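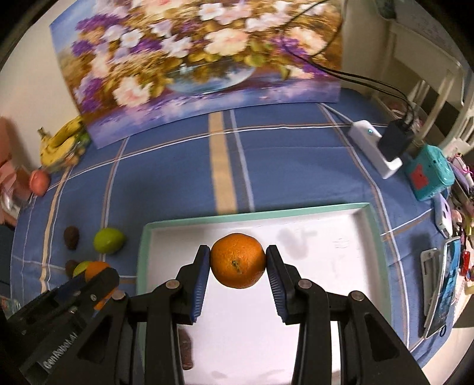 An orange held between the two fingers of a hand-held gripper, over the white tray.

Recording grasp demonstrations with hand-held grippers
Starnwood Manipulation Group. Page maintained by Svenja Ackermann. Last revised 21 Dec 2019.

These instructions set out how demonstrations are to be recorded for the Endier grasping study. They apply to all operators and replace the September notes.

Before recording
Place the tray within easy reach of both hands. Set the loose fruit beside it. Other household items may remain on the table, as the method is meant to cope with ordinary surroundings. Check that both finger pads are clean and that the fingers close evenly.

Recording a demonstration
1. Start with both grippers open and clear of the tray.
2. Approach the chosen fruit slowly and close the fingers on its widest part.
3. Stop closing once the fruit is held. Soft fruit marks easily, and a marked fruit must be replaced before the next demonstration.
4. Lift, carry the fruit over the tray, and pause briefly before release.
5. Open the fingers fully and withdraw upwards.

The second gripper may steady a neighbouring fruit but should not touch the one being carried. If a fruit is dropped, finish the movement and label the recording as a failed grasp - do not delete it. Failed grasps are used in training.

Sets and labelling
Each operator records 50 demonstrations with round fruit and 50 with long fruit. Enter the fruit, the hand used and the outcome in the Rothe log at the end of each set.

Use of the data
The present policy was trained on 900 demonstrations. In trials at Flovstead it placed round fruit reliably, while bananas were often gripped too near the stem. Operators should therefore vary the grasp point on long fruit from one demonstration to the next.

Questions on labelling should be sent to Svenja Ackermann before the set is submitted.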